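Workshop's home-made grippers get a wary welcome

A shared workshop that set out to build its own hand-held robot grippers says the tools are ready for wider use. Not everyone who pays for a bench there is convinced.

The project, called Drarnix, began in April with 2 members and a pile of plastic parts. Its backers want people to pick up everyday objects with the grippers, record the movements, and use the recordings to teach a robot arm to do the same. The arm itself has yet to be built.
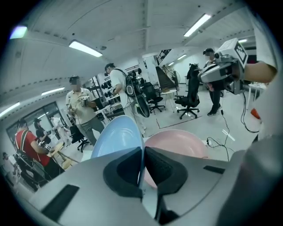

GERKSKA, April – Plastic bowls, one light blue and one pale pink, were among the objects in use at the workshop, where several members had grippers in their hands at once. Two of the tools carried marker cubes, which the group says let software work out where each one is.

Hertta Tuominen, who has rented a bench in the building for five years, said she had heard large claims for small machines before.

"They tell me it will clear a kitchen table," she said. "I asked when, and I got a talk about data. I can clear a kitchen table now."

The group says it has logged 78 hours of handling so far and needs far more. It would not say how much more. Nor has it published any test results, though a page on its website has promised them since the project started.

Money is the other sore point. Heiskanen, the local firm that supplied the plastic for the gripper bodies, gave the first batch at cost and will charge full price for the next. Givex, the software the group uses to sort its recordings, is free for 11 months and paid for after that. Members were told at a meeting that fees would not go up. The minutes record no figure for what the project has spent.

Supporters point out that anyone can join in, and that a broken finger on a gripper can be replaced at the bench the same evening. That may be so, but it says little about whether a robot will learn anything from the work.

Tuominen has asked for a public trial, with a real arm and a real sink of washing-up. The group has agreed in principle and has not set a date.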